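Tirton two-finger gripper kit: what we run at the Skurville robotics club

Club gear list > Arms and grippers > Tirton kit
Loan status: in the cupboard, ask Malachy
Page by Danica Jurčo

Okay, so this is the gripper I get asked about most on Thursday nights, and I've finally sat down to write it a proper page. The Tirton is a two-finger parallel kit with a wrist bracket for a small camera. It bolts onto the Soriano arm (the club one, with the sticky base joint) and it's what all the juniors learn on before they go anywhere near the suction cup. I love it. I also have complaints, so keep reading.

What's in the box

One gripper body, a pair of black fingers, the wrist bracket, a cable that's a bit too short, and a bag of screws you will lose. We've added a longer cable and a spare set of fingers. Please put the screws back in the bag and not in your pocket. Erlinda found two of them in her washing machine filter over summer.

The numbers people want

Weight limit we stick to: 400 grams. It'll probably lift more, but the club rule is the club rule.
Charge on the arm's battery pack: 40 minutes of steady use before it gets sluggish.
Entry age: 13 and up on your own, younger kids pair with a senior.

How it handles

Stiff things are easy. Blocks, jars, cardboard boxes, no worries, you'll be stacking them in your first session. Soft things are where it gets fun! The fingers are fairly blunt at the ends, so if you come straight down on a bag you mostly squash it. Come in from the side, low, and get one finger behind the fold before you close. I must have said that last sentence a thousand times this term and I'll go on saying it.

Cloth is kinder than plastic, in my opinion. Cloth bunches up and gives you something to hold, while thin plastic slides about and hides its own edges from the camera. Merike disagrees with me and reckons plastic is fine if you slow right down, and her scores are better than mine, so maybe listen to her.

The other thing is clutter. Our class task this term is a tidy-the-bench one: soft items, a tray, and a bit of greenery on the bench to get in the way. If you park the wrist too near the leaves, the camera sees leaves and not much else. Back off, swing round, try a different side. You've got plenty of time in a run, so use it.

Setting up

Mount the bracket first and the fingers second, otherwise you can't get the driver in. Centre the camera by eye, then nudge it until you can see at least one fingertip at the bottom of the picture. I like to see both with the gripper wide open, because it gives me a feel for how much gap I've got to play with. Tighten everything a second time after your first few grabs. It does work itself loose.

If the video goes blotchy, check where the light is landing. A shiny bench covering will bounce it straight back at you. We've tried turning off the overheads and using the window, which is lovely at four in the afternoon and hopeless by six.

Things I'd change

The cable, obviously. The finger screws could be a bigger size. And I'd love a softer pad on the inside faces for the cloth work. Rakiya is printing some at the moment in a rubbery filament, so if you want a set to try, leave a note on the whiteboard with your name and which arm you're booked on.

We did look at the Drerkska kit as well. It's quicker, and it has a neater case, but the fingers are shorter and it costs a fair bit more than our grant would stretch to. If you're buying one for home and you've got the money, have a go at both. For a class of beginners I'd still pick the Tirton.

Borrowing it

Members can take the kit home from Friday to Monday outside comp season. Sign the book, check the screws, bring it back charged. School groups, email the club and we'll work out a bench session with you. June is already filling up, so get in early if your colour-sorting or bench-tidy entry needs practice time.

From the wrist camera, bench-tidy class

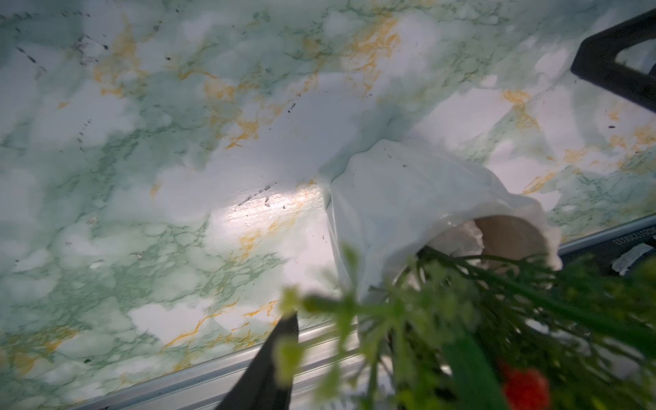
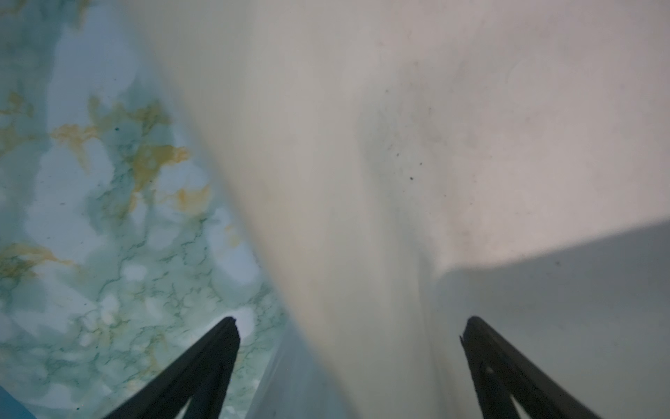
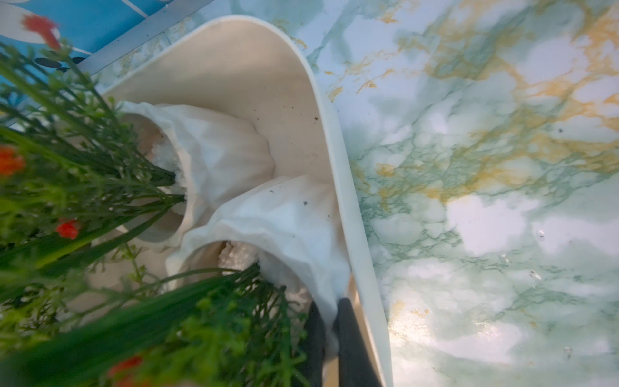 Last one: two cloth pouches in the tray, gripper at the lower pouch.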